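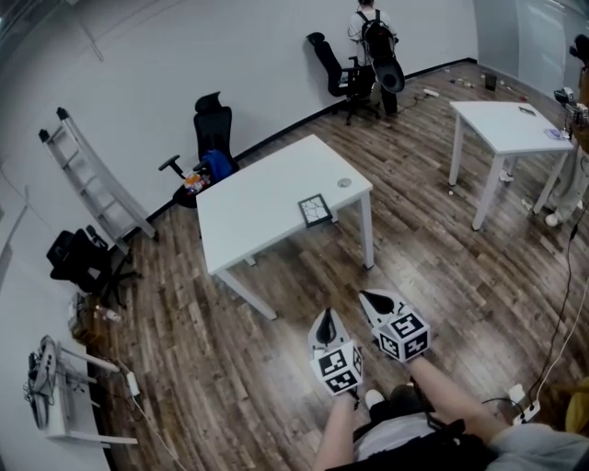 4 Aufstellen und Ausrichten des Schreibtischs

Der Gadeck 136 wird in zwei Kartons geliefert und lässt sich von einer Person montieren, zum Umdrehen der Platte sollten Sie aber zu zweit sein. Wählen Sie vor dem Ausrichten den endgültigen Standort. Auf einem Holzdielenboden darf der Tisch frei im Raum stehen, auch schräg zur Wand, solange alle vier Beine voll aufliegen. Kleine Gegenstände wie ein gerahmtes Bild nehmen Sie vorher von der Platte.

4.1 Beine montieren

1. Platte mit der Oberseite nach unten auf eine Decke legen.
2. Beine in die Eckbeschläge einsetzen, bis der Zapfen einrastet.
3. Je Bein beide Schrauben von Hand eindrehen, noch nicht festziehen.
4. Tisch zu zweit umdrehen und auf die Beine stellen.
5. Alle Schrauben über Kreuz mit 10 Nm festziehen.

Hinweis: Lässt sich eine Schraube nur schwer eindrehen, sitzt das Bein verkantet. Schraube lösen und neu ansetzen.

4.2 Höhe ausgleichen

Die Stellfüße sind werkseitig ganz eingedreht. Legen Sie eine Wasserwaage zuerst längs, dann quer auf die Platte. Den Fuß an der tiefsten Ecke herausdrehen, bis der Tisch nicht mehr kippelt, danach die Kontermutter anziehen.
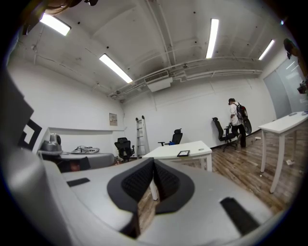
Bei alten Dielen kann sich die Lage nach den ersten Wochen noch ändern - prüfen Sie die Waage dann erneut. Filzgleiter (Art.-Nr. 994) werden erst nach dem Ausgleichen aufgeklebt. Die Klebefläche muss staubfrei und trocken sein.

VORSICHT: Den Tisch nie mit Last verschieben. Seitlicher Druck kann die Eckbeschläge ausreißen. Zum Versetzen abräumen und an den Längsseiten anheben.

4.3 Belastung und Pflege

Die Platte trägt bei gleichmäßiger Verteilung 49 kg. Monitorarme mit Klemme nur an der Hinterkante befestigen und eine Zwischenlage verwenden. Zum Reinigen genügt ein feuchtes Tuch - keine Scheuermilch, kein Aceton. Schrauben nach dem ersten Monat nachziehen, später einmal im Jahr.

Ersatzteile bestellen Sie unter Angabe der Artikelnummer, siehe Kapitel 6.

© Gadeck Möbel | Kontakt | Impressum | Nach oben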